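From: Frøydis Lindholm
To: workshop-storage list
Date: April 2024
Subject: Re: Bin labels and what stays on the shared tables

Anil Iyengar wrote:

> The white bins on the tall unit are full again, and half of them
> have no label. I looked for the felt pads on Friday and found them
> in three places. Can we agree on one scheme before we order more
> drawers from Gornier? I would also like a rule for the tables. If a
> thing has no bin, it ends up on a table and stays there.
>
> Anil

Anil,

Agreed on one scheme. The one we set up in December failed on two points. The labels were sorted by project (Nemener, Rustad), so any part used by both projects had two correct homes. The second point is that small parts had no minimum size for a bin of their own, and single clips were put wherever there was space.

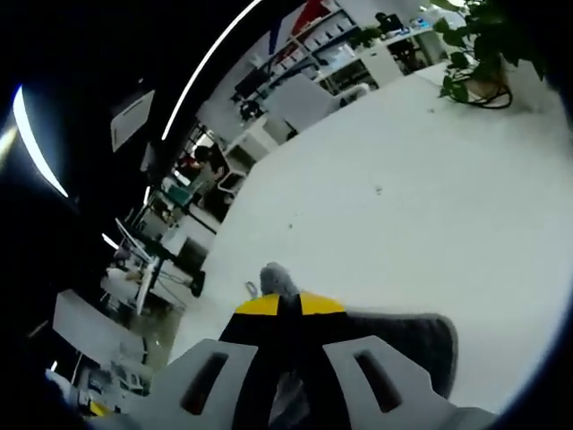 My proposal is to sort by material and form, and to drop project names from the labels. Pads and other flat soft pieces go in one row, clips and hooks in the row under it, cables in the drawers. Under that rule the dark gray pad on the white table goes in the first row and the small white clip with the curled hook goes in the second, whichever project they were bought for. The gray fuzzy piece is less clear. It is soft but rounded, so I would add a bin marked "soft, other" at the end of the pad row. The coiled black cable by the plant can stay if it is in use. If not, it goes in a drawer with a tag on it.

On labels: the Mudex sheets are fine, but print on the matte stock. The glossy ones lift at the corners. Numbers should run left to right, top to bottom, starting at 1000. We have 17 sheets left in cabinet 802, enough for the whole unit with spares.

On tables: anything left overnight without a name tag gets binned by form the next morning. Tagged items can stay 2 days. The plant is exempt, but please keep parts out from under the leaves. Things put there are missed when the table is wiped.

I would hold the Gornier order until the relabeling is done. Several bins hold one or two items each, and merging those should free most of a row.

If there are no objections I will print the first two rows this week and send the number list here.

Frøydis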